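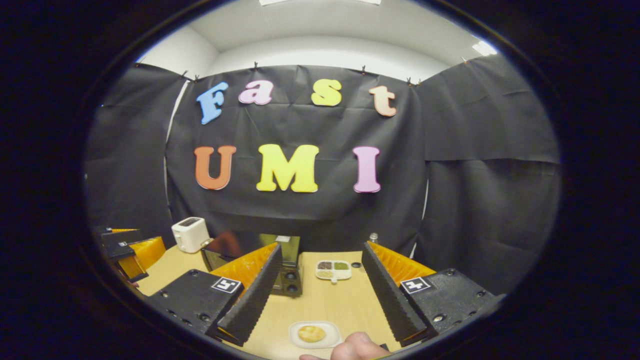

¿Las cortinas negras se cuelgan con pinzas o con riel? Con pinzas pequeñas por el borde de arriba, el riel lo dejamos para cuando haya presupuesto.

Perdón por contestar tan tarde y a trozos, Nomvula, estoy entre dos reuniones. Sigo con lo tuyo:

— Letras de espuma: van sobre la tela del centro, nunca en las laterales, que se arrugan. Si alguna queda torcida se deja, despegarlas es peor.
— Mesa: la de madera clara. La otra se la llevó Birkura en marzo y no a vuelto.
— Tostadora: la blanca de dos ranuras, atrás a la izquierda. Pan de molde normal, el de Codport es demasiado grueso y no entra.
— Plancha para la tela derecha: pendiente. ¿Alguien tiene una de vapor?

De pinzas quedan 50 en la caja, sobran. Tela no compréis más, la última factura fue de 344 y todavía no la hemos pasado. Lo de los vasos no lo sé, preguntad en Skerano, yo solo tengo la lista vieja.

Llego a las cuatro y pico, dejadme la llave donde simpre.

Fatemeh

Nomvula Shezi escribió:
> Hola a todas,
> estoy preparando el rincón de cocina y me faltan datos. ¿Cómo se cuelgan
> las cortinas? ¿Dónde pegamos las letras? ¿Qué mesa uso y qué pan
> compro para la tostadora? También faltan vasos, creo, en el armario
> solo veo 2 y uno está rajado.
> Ah, y la tela de la derecha está llena de pliegues, habría que
> hacer algo.
> Gracias,
> Nomvula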